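关于我们

首页 关于我们 工作准则 培训 加入我们 联系方式

2020年1月18日
文:Fatemeh Esfahani

我们是Stetance,一家在Kendcombe做机器人操作规范的小公司。更准确地说,我们写规矩:机器人进到有人的房间里该怎么动,开工前要检查什么,谁可以喊停,喊停之后要做什么,记录写到多细才算数。写完自己先用,用不顺就改,改好了再交给客户。很多人听到“规范”两个字就犯困,我们这群人恰恰相反,为了一个词该用“应当”还是“可以”,能从上午吵到午饭凉掉,而且吵得很开心!

公司最早只有两张桌子,是从Frandsen机械厂的培训部里分出来的。那时候我在厂里负责给新来的操作员讲安全课,讲的是围栏里的大型机械臂:门一开就断电,人在里面机器就不许动,道理清清楚楚。后来厂里开始试小型的移动操作机器人,要它去架子上取东西,没有围栏,旁边就有人走来走去,我手里那本旧教材翻到最后一页也找不到能用的话。于是我和同事开始自己写。第一稿只有四页纸,钉在一起,封面上连名字都没有,可是大家真的拿去用了,还在页边写满了意见。那四页纸现在还收在我的抽屉里,咖啡印也在。

从四页纸到现在这本手册,中间改了很多轮。目前的版本共有908条检查项,分成操作前、操作中、操作后和异常处理四部分。听上去吓人,其实一次普通的练习只会用到很小的一部分,手册前面有索引,按任务类型去查就行。我们不希望有人把它从头背到尾(虽然真有同事背得出异常处理那一章,每次聚餐都要表演)。

我们写什么

先说取放类的任务,这是我们花时间最多的地方。一台带夹爪的机器人面对一个架子,要拿起一样东西,放到另一个位置,再退回来。写成一句话很短,拆开来看,里面每一步都可以有规矩。夹爪伸出去之前,手臂的路径要不要先空走一遍?目标物旁边有别的东西靠着,是先挪旁边的,还是换一个接近的角度?软的东西和硬的东西叠在一起,先碰哪一个?伸出层板外沿的物品,要不要在开始之前登记?这些问题我们都有答案,也都有争论过的痕迹,手册里用小字保留了不同意见,方便后来的人知道当时是怎么想的。

我们练习用的架子从来不摆得像商店货架。家里、办公室里、学校里的架子是什么样,我们就按什么样来练:纸箱、瓶子、毛绒玩具、积木,软硬大小混在一起,有的立着,有的斜着。规矩要是只在整齐的架子上成立,那用处就太小了。
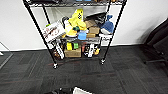
练习区的黑色网架,中层有香蕉形状的毛绒玩具和蓝白相间的毛绒鲸鱼。

就拿这种架子来说,我们的做法是先看边缘,再看中间。斜着探出层板外沿的盒子排在最前面处理,手册里把它叫“外倾物”,要求操作员在机器人靠近之前先口头报出来,由记录员写下位置。很多新学员会被中间那个又大又黄的香蕉吸引住,一上来就想抓它,我完全理解,它确实显眼。可是毛绒玩具会变形,旁边又挨着别的东西,抓它之前得想清楚这一动会带到谁。讲到这里课堂气氛总是特别好,每个人都有自己的方案,白板上画得乱七八糟。

网架本身也有专门的一节。层板是网格,小件物品的底边可能卡进格子里,平着推有时推不动,要先抬再移。架子脚上如果装了轮子,开始之前必须确认轮子的状态,并在地面上标好架子的位置,结束以后再对一次。听起来啰嗦,但架子挪动一点点,之前量好的位置就全都不准了,这种事我们自己遇到过,当天的记录整页作废,大家坐在地上重新量,量完天都黑了。

层板下面的空间同样要写进去。机器人从下层取东西,手臂要压低,头顶就是上一层的底面和垂下来的标签,视线也容易被挡住。我们规定下层任务的速度上限比中层低,退出来的时候沿原路退,不抄近道。积木这类放在纸箱顶上的小东西,默认先当作“不稳定物”处理,等确认过再改分类。

地面和家具也算在检查范围里。办公椅是最常见的一项,它会转,会滑,还老是有人顺手拉过来坐一下。手册对椅子的要求是:要么留在工作范围之外,要么在平面图上标出来,不可以“差不多在那边”。地毯接缝、地面材质变化的地方、掉在地上的小东西,都要在操作前走一圈看过。走这一圈的人不能是操作员本人,我们坚持了很久,换一双眼睛真的会看到不一样的东西。

我们的工作准则

下面这些是写在手册第一章里的,每位新同事来的头一天都会跟着念一遍,再带到现场去用。

一、任何在场的人都可以喊停,不需要理由,也不需要级别。喊停以后先停,再问。

二、停下来不算失误。记录表上“停止”一栏没有对错之分,只写时间、位置和当时看到的情况。

三、操作员和记录员必须是两个人。人手不够就改天做。

四、夹爪闭合之前确认目标,夹爪张开之前确认落点。落点没有确认,宁可一直拿着。

五、人的手和夹爪不同时进入同一层架子。要整理物品,先让机器人退到停放位置,由操作员确认之后再伸手。

六、物品掉落时不去接。人不接,也不让机器人去追。等手臂停稳,再按异常处理的步骤走。

七、看到什么写什么。“可能是瓶盖松了”要写成“可能”,不能因为想让表格好看就改成肯定的句子。

八、改规矩的人要在现场。任何条目的修改,提出者必须亲自按新写法做完一遍完整任务。

第六条是最难教的。人看见东西往下掉,手自己就出去了,这是本能,讲再多道理都没有用,只能练。我们专门设计了一个小练习,让学员站在安全距离之外看着软玩具从架子上落下来,手放在背后。头几次所有人都会抖一下,包括我!练到后来,大家能稳稳站着,先看手臂,再看地面,最后开口报告。每次看到一个班练到这一步,我都特别高兴。

第八条是Pason项目留下来的。Pason是我们和客户一起做的一套培训教案,目标是让没有机器人背景的人也能当好记录员。做教案那段时间,办公室里坐着写出来的条目,拿到现场总会有几条走不通:有一条要求记录员“同时观察夹爪与屏幕”,可是按当时的站位,屏幕在背后。写的人站过去试了一次,自己就把这条划掉了,回来以后加上了关于站位的整整一节。这一节后来成了整套教案里学员评价最好的部分。

培训怎么上

我们的课分基础班和现场班。基础班讲准则、讲记录表、讲怎么看一个架子。现场班就在练习区里,一台机器人,一个架子,一个小组,轮流当操作员、记录员和观察员。观察员这个角色看着清闲,其实最累,要一直盯着工作范围的边界,课后还要第一个发言。

每次练习结束后有一段讨论时间,我们叫它“过架子”。大家站到架子前面,从左到右、从上到下,把刚才的每一次动作对着实物说一遍。说的时候不翻记录,说完再和记录对照。对不上的地方就是最值得聊的地方。有的班聊得太投入,错过了班车,后来我们就把现场班的结束时间往前挪了半小时,专门留给讨论。

来上课的人各种各样,有工厂的班组长,有实验室的学生,有做仓储的,也有中学里带兴趣小组的老师。到现在为止,已经有近2000人上过基础班。我常常在课后收到他们寄来的自己改过的检查表,有的加了适合低年级学生的口诀,有的把“停止”一栏放大到占了半张纸。这些改动我们都认真看,好的会收进下一版手册,并在书后注明是谁提出来的。

教材本身尽量用短句,少用缩写。我们试过一版很“专业”的写法,每一条都带编号套编号,看起来气派极了,结果现场没人翻得到要找的那一条。现在的手册每页留了很宽的空白,给人写字用。纸张也换成了可以擦的,毕竟练习区里总有人一手拿笔一手拿水杯。

我们怎么看标准

行业里已经有不少成熟的安全标准,我们的手册建立在这些要求之上,不替代其中任何一份。客户要做正式的合规评估,我们会建议去找有资质的机构,并且很乐意帮忙准备材料。我们自己的位置在更靠近现场的那一段:标准说要进行风险评估,那么站在这个架子前面的人,今天上午,具体要先看哪里?看完写在哪张表上?表交给谁?这一段路常常没有人铺,我们愿意一条一条去铺。

也有人问过,机器人越来越聪明,这些规矩会不会很快过时。会的,有些已经过时了,我们每年十二月有一次集中清理,把用不上的条目拿掉,那是全公司最痛快的一周。谁提出删掉的条目最多,谁就可以决定年底聚餐吃什么。去年删得最多的是一位刚来不久的同事,带着大家吃了火锅。拿掉的条目不会扔,放进附录,标上停用的原因,以后有人碰到类似的情况还可以翻出来看。

我们这些人

团队不大,背景挺杂:有以前开叉车的,有学语言学的,有做过图书编目的,还有我这样从车间培训出来的。语言学出身的同事对歧义特别敏感,一条“将物品放回原处”可以被她问出一串问题来:原处是它开始时的位置,还是它应该在的位置?放回时朝向要不要一致?问完以后,这条就变成了三条。做过编目的同事负责物品分类,练习区里的每样东西都有编号,连毛绒玩具也有。鲸鱼的编号是他亲自选的,他不肯告诉我们为什么选那个数字。

公司里没有专门的“安全日”,因为每次开工都按同一套流程来,参观的客人也一样。您来的时候,我们会先请您听一段简短的说明,告诉您站在哪里、喊停用哪个词、出口在哪边,然后再带您进练习区。小朋友来参观也是这样,他们喊停喊得特别响亮,而且一听到停,全班都会跟着站住不动,比大人做得好。

如果您正在准备让机器人走进一个有人、有椅子、有乱糟糟架子的地方,欢迎来找我们聊聊。不一定要报课,也不一定要买手册,带一张您现场的平面图来就好,手画的也行。我们会泡好茶,把图铺在桌上,一起从门口开始往里看。基础班的旁听名额在“培训”一栏里登记,现场班需要先上过基础班。对手册条目有意见的,请直接写明条目编号和您遇到的情况,寄到Kendcombe的办公室,每一封我们都会回。

首页 关于我们 工作准则 培训 加入我们 联系方式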